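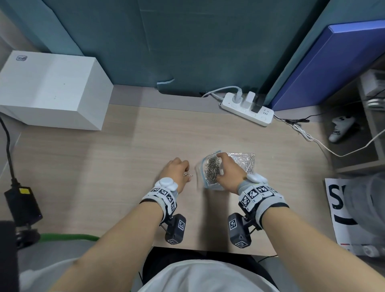

Chapter 5
Small Things, Big Costs: How an Office Keeps Its Supplies

When I started my first office job, at a freight company in Brallstead, I was handed a key and told I was in charge of "the cupboard." I figured that meant pens. It meant 356 separate items, most of them in boxes with no label, and a spiral notebook where people were supposed to write down what they took. The last entry was from February of the year before!

I tell that story to every class I teach, partly to get a laugh and partly so you'll see why this chapter comes before the one on budgets. You can't plan spending on things you don't know you have. My old boss, Golnar Najafi, used to walk me to the cupboard, point at a shelf and ask what was on it -- and then ask what it cost us to run out. I usually had no clue on either one.

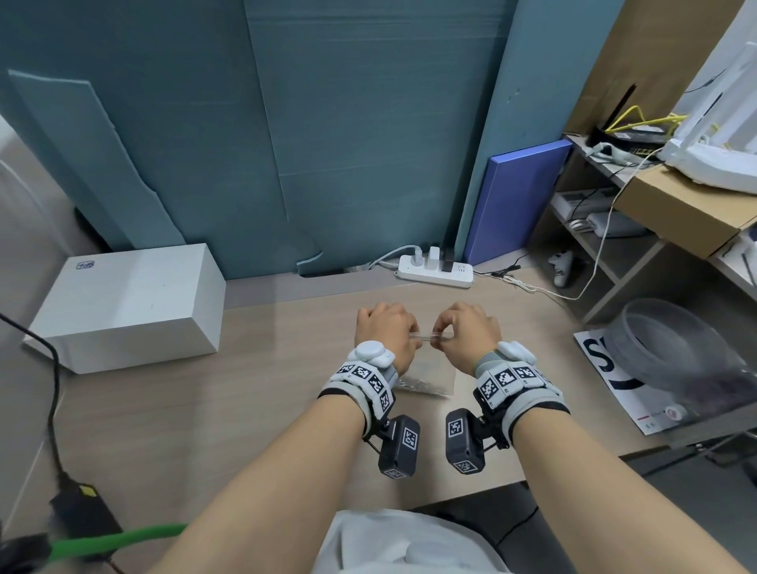 So we'll begin with three words you'll use all the way through. Stock is whatever you have on hand today. The reorder point is the level where you pick up the phone (or log in) and buy more. Lead time is how long you wait after that. At Brallstead our toner had a lead time of five days, and I'd been ordering it when the last box was opened, so you can guess how that went.

Later in the chapter we'll visit two made-over supply rooms, one at the Oakley branch and one at Clulirholm, and you'll work out a reorder point for each. Bring a calculator and some scratch paper.

Before you read on, try this. Pick one drawer at home or at work and write down what you think is in it. Give yourself some 20 minutes, then open it and check your list. Keep both versions, as we'll need them in Section 5.2.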